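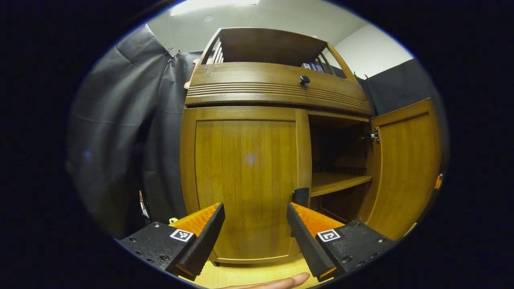 Tempo de leitura: 4 minutos

Armário Castillo com prateleira superior aberta
Secção 3 — Prateleira interior, portas e gaveta

Esta secção aplica-se depois de o corpo do armário estar montado e de pé (Secção 2). O modelo Castillo tem três níveis: a prateleira aberta em cima, com laterais curvas de travessas e balaústres finos, a gaveta larga ao meio e o compartimento com portas em baixo. Trabalhe de baixo para cima. Para soltar a gaveta ou afinar as portas mais tarde, basta voltar ao passo correspondente.

Ferramentas: chave Phillips média, nível de bolha, fita métrica, pano macio. Não use aparafusadora elétrica nas dobradiças.

3.1 Nivelar o armário

1. Coloque o armário no lugar definitivo. Deixe 40 mm entre as costas e a parede.
2. Se houver um cortinado ao lado, afaste-o até ficar livre do percurso da porta.
3. Apoie o nível na base do compartimento inferior, com as portas abertas. Meça primeiro da esquerda para a direita, depois da frente para trás.
4. Corrija com os calços fornecidos no saco B. Os calços entram sempre pela frente.

CUIDADO: são precisas duas pessoas para deslocar o armário. Não o levante nem o arraste pelas laterais da prateleira superior. Os balaústres são encaixados e colados e não suportam o peso do móvel.

3.2 Prateleira interior

O compartimento inferior leva uma única prateleira, a toda a largura, a meia altura.

1. Abra as duas portas.
2. Introduza os quatro pinos nos furos do meio, dois de cada lado. Empurre até o colar encostar à madeira.
3. Incline a prateleira, passe primeiro o lado esquerdo e baixe o direito sobre os pinos. A aresta acabada fica virada para a frente.
4. Carregue nos quatro cantos com a mão. Se balançar, um dos pinos não entrou até ao fim.

Carga máxima da prateleira: 24 kg, distribuídos. Os objetos mais pesados ficam na base do compartimento.

3.3 Portas

As portas têm painel rebaixado e fecham à face. As dobradiças são metálicas, do tipo oculto, e vêm já aparafusadas à aresta interior de cada porta. Falta apenas ligá-las à lateral.

1. Comece pela porta direita. Segure-a aberta, em ângulo reto com a frente do armário.
2. Encaixe a dobradiça de cima na respetiva placa e aperte o parafuso meia volta. Repita em baixo.
3. Feche a porta devagar e confirme que não roça na base.
4. Aperte os parafusos até ao fim.
5. Faça o mesmo do lado esquerdo.

Afinação:

Folga desigual entre as duas portas — rode o parafuso da frente da dobradiça, um quarto de volta de cada vez.
Porta saída ou metida em relação à outra — alivie o parafuso de trás, acerte com a mão, volte a apertar.
Porta alta ou baixa — alivie os dois parafusos da placa e desloque a porta. Peça a alguém que a segure.

NOTA: a madeira trabalha nas primeiras semanas. Se montar o armário em outubro ou mais tarde, com o aquecimento ligado, espere uns dias antes da afinação final.

3.4 Gaveta e puxador

A frente da gaveta é arredondada e tem uma faixa de caneluras horizontais de um lado ao outro. O puxador é um botão redondo preto, colocado acima das caneluras.

1. Passe o parafuso do puxador de dentro para fora e enrosque o botão à mão.
2. Dê o aperto final com a chave, segurando o botão com o pano. Um aperto excessivo marca o verniz.
3. Puxe as corrediças até ao batente, assente a gaveta sobre elas e empurre até ouvir o encaixe dos dois lados.
4. Abra e feche três vezes. Se prender a meio do curso, retire a gaveta e veja se as corrediças estão à mesma altura.

CUIDADO: não pouse a frente da gaveta no chão. As arestas das caneluras lascam com facilidade e não são cobertas pela garantia.

3.5 Prateleira superior

Serve para livros, caixas pequenas e objetos leves. Encoste-os ao painel de trás e não os force contra os balaústres. Vasos só com prato por baixo.

3.6 Limpeza

Pano seco ou ligeiramente húmido, no sentido do veio. Nas caneluras e entre os balaústres use um pincel macio. Evite produtos com silicone ou amoníaco. Para o acabamento cor de mel recomendamos a cera Zerau incolor, aplicada numa camada fina e puxada com pano limpo passada meia hora.

Peças de substituição

Pinos de prateleira: ref. 510
Puxador preto com parafuso: ref. 1.537

Os pedidos são feitos à Troton, ao cuidado de Ramil Bañez, com indicação do número gravado no interior da lateral esquerda. As dobradiças vendem-se aos pares.

Texto revisto em 22 de março de 2024. Substitui a folha solta que acompanhava os armários da série Codano.

Secção 4 — Fixação à parede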